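Kullura Home Help > Furniture and Floors > Tables

Pale wood table, what finish is on it and how do I clean it without wrecking it

Posted by Milovan Kos, December 2018

Got a table secondhand in September. Seller was moving out, said it was "just wood, wipe it down." No paperwork, no sticker underneath, nothing. Paid 400 for it and don't want to ruin it in the first winter.

Very light color, creamy beige. Smooth on top, not shiny. When I run my hand over it I can't feel any edge to the finish, if there is one. Been using a damp cloth and a drop of dish soap. Now there's a faint dull patch where the cutting board usually sits and two rings from mugs. They come and go depending on the light, so no luck getting them in a photo. 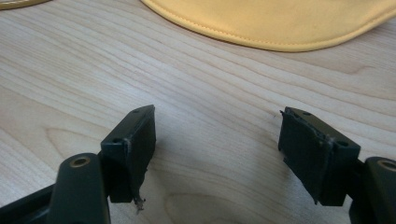 Tabletop, wavy grain and the curved bit toward the middle.

So what I want to know. Is it oiled, waxed, lacquered, or bare? Are the darker streaks in the grain stains or just the wood? And can I get the rings out without sanding the whole top. It's a big table, I rent, no garage, and my neighbor downstairs already complains about the vacuum.

Also someone at work told me to put olive oil on it. Yes or no?

Lụa Triệu

No olive oil. Please. It never really dries, goes sticky and starts to smell. I did it to a bread board once and had to throw the thing out.

Can't tell you the finish from a photo, matte could be lots of things. Test it. Pick a spot underneath or right by a leg.

Drop of water first. Leave it 8 minutes. If it beads and sits there you've got some kind of sealed finish, or fresh wax. If it soaks in and goes dark, it's bare or the oil is worn off.

Then scrape very gently with a fingernail, somewhere hidden. Waxy curl under the nail = wax. Nothing comes up, go on to the next one.

Then a cotton swab with a little rubbing alcohol, dab dont rub. If it gets tacky it's probably shellac, some lacquers go soft too. If nothing happens it's more likely poly or a hard oil. Window open for this.

Streaks look like grain to me. They run along with the rest of the lines. A stain mostly doesn't care which way the grain goes, it'll be a blob or a ring or a drip. If one worries you, wipe it with mineral spirits on a rag (hidden spot first, again) and see if anything comes off on the rag.

For the rings, depends on the test, so do that before you touch them. White rings on a sealed finish are moisture in the finish and sometimes just fade if you leave them alone a week or two. I'd try that before anything. Black rings are down in the wood and that's a different job, come back and post again.

If it turns out to be oil: you can do the rings only, no need for the whole top. 400 grit paper, wrapped round a cork or a bit of sponge, by hand, along the grain, barely any pressure. Feather it out past the ring or you'll see the edge. Wipe off dust. Thin coat of hardwax oil, wait 15, wipe off ALL the extra. Lay the oily rags out flat outside to dry or put them in a can of water, never bunch them up in the trash, they can catch fire on their own. By hand makes no noise so your neighbor is fine.

Dish soap is ok now and then, but every day it strips oil. Might be your dull patch. Or it's wet sitting under the board. Stand the board up on its edge when your done with it.

dennis_forkismont

just get a tablecloth lol. we have the Lappalainen one and it wipes clean, 44 bucks, kids havent killed it yet

Had a guy come quote on refinishing ours and he wanted 700. For a table. Said no

Milovan Kos

Thanks Lụa. Did the water one by the back leg, it soaked in after a couple minutes and left a dark spot, dried back to normal by the evening. Fingernail got nothing. Swab did nothing either. So worn oil or bare?

Bought a small can of Drondar clear, the matte one. Going to try the smaller ring first and leave the other till I see how it dries. Stopped with the soap.

Lụa Triệu

Yes, either one, and you treat both the same. Do your hidden spot with the Drondar before the ring, clear oil still warms up pale wood a bit and you might not like it. If it goes too yellow look for one with a little white pigment, sold for light woods. Let it cure as long as the can says before mugs go back on, and use coasters in the meantime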